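Snack swap is back at the Elham center
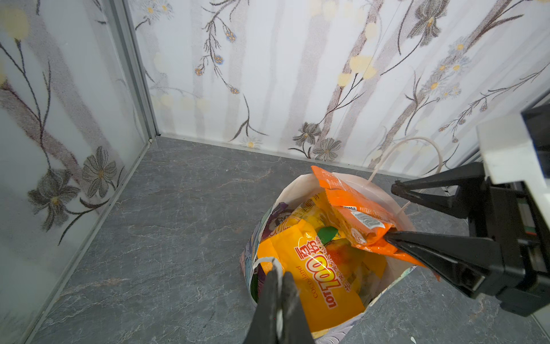

So I signed up again, because last March was way too much fun to skip! Our neighborhood snack swap returns on 11th January, and Rosemarie Bauerfeind tells me 58 households are already on the list (my street has 9 of them, go us). You bring a bag of packets you like, you go home with somebody else's. Renato Sison is running the door this time, and he wants everything sealed, please. Doors open at noon. Parking at Pascu Hall fills up fast, so I'm walking over with my cousins.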